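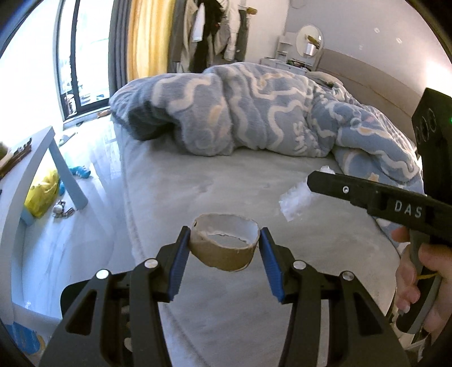

Foto: Tegwen Hopkin / Basilley

Pinza manual Bowen, juego de dos unidades: revisión de compra

Versión revisada: con almohadillas azules estriadas
Precio del juego: 693 euros, portes aparte
Uso previsto: recogida de demostraciones en viviendas

Arkdale nos pidió presupuesto para febrero con dos opciones, el juego Bowen y el Pindley de gama inferior. Este texto cubre solo el primero. El Pindley sigue sin fecha de entrega y no tiene sentido puntuarlo sobre catálogo.

Mecánica. Dedos negros en ángulo, articulados sobre pasadores plateados, con brazos exteriores aligerados por un recorte triangular. El cierre es progresivo y el recorrido del gatillo, algo largo. Tras 200 ciclos no medimos holgura apreciable en los pasadores; a los 72 hubo que reapretar un tornillo del mango derecho, defecto menor pero impropio del precio.

Agarre. El aro de cartón es una pieza exigente: ligero, de borde irregular y fácil de aplastar. Las almohadillas lo toman por ambos lados y se inclinan una hacia otra por arriba, lo que concentra la presión en la parte alta. Con piezas rígidas da igual. Con cartón conviene cerrar despacio.

Consumibles. El fabricante incluye un solo par de almohadillas de repuesto por unidad. Silvia Skála calcula un cambio cada 14 jornadas, de modo que el recambio debe figurar como partida propia y no dentro de «varios».

Espacio. Dos unidades sobre una cama caben sin estorbarse, siempre que los operadores acuerden antes quién entra por cada lado. En mesas pequeñas chocan los brazos exteriores.

A favor: rigidez, repetibilidad del cierre, desmontaje con una sola llave.
En contra: gatillo largo, repuestos escasos, manual solo en inglés.

Valoración: 7 sobre 10. Compra aprobable para un juego. Para el segundo, pedir antes precio cerrado de almohadillas.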